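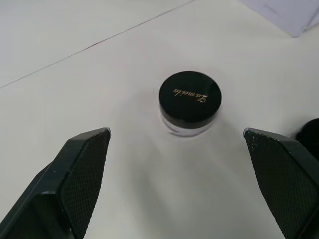
**Figure 3.** A small cosmetic jar with a black lid and gold script lettering.

### 4.2 What people keep at the back of the shelf

When we began the household visits in Tisthorpe, we expected our hosts to talk mostly about what they used every day. They did, and kindly, but the conversations that ran longest (and used up most of our tea breaks) were about creams and balms they had stopped using and still hadn't thrown out. Of the 576 people who filled in our October questionnaire, 481 said they owned at least one skin product they didn't expect to finish. We had guessed the number would be high, though I will admit that none of us guessed quite that high.

The reasons were varied and often tangled together. Price came up a good deal, as did guilt over a gift, and many people told us they were saving the last of something for a trip or a wedding. Vanderleia Aguiar, who led the longer interviews, noticed that script lettering and metallic print were often mentioned when people explained why a jar felt "too nice" to put in the trash. Small jars like the one in Figure 3 take up so little room that there is seldom any pressure to decide.

We had 85 longer interviews to work with, and Kekeli Laryea and Aba Nartey coded them separately before sitting down together to compare notes. They disagreed most over the word "empty." For some people a jar was empty once a finger no longer reached the cream easily; for others it had to be rinsed. We kept both meanings, and readers will find them listed apart in Table 5.

Age made less difference than we had supposed. Sharing a bathroom made more, and we return to that in Section 4.3.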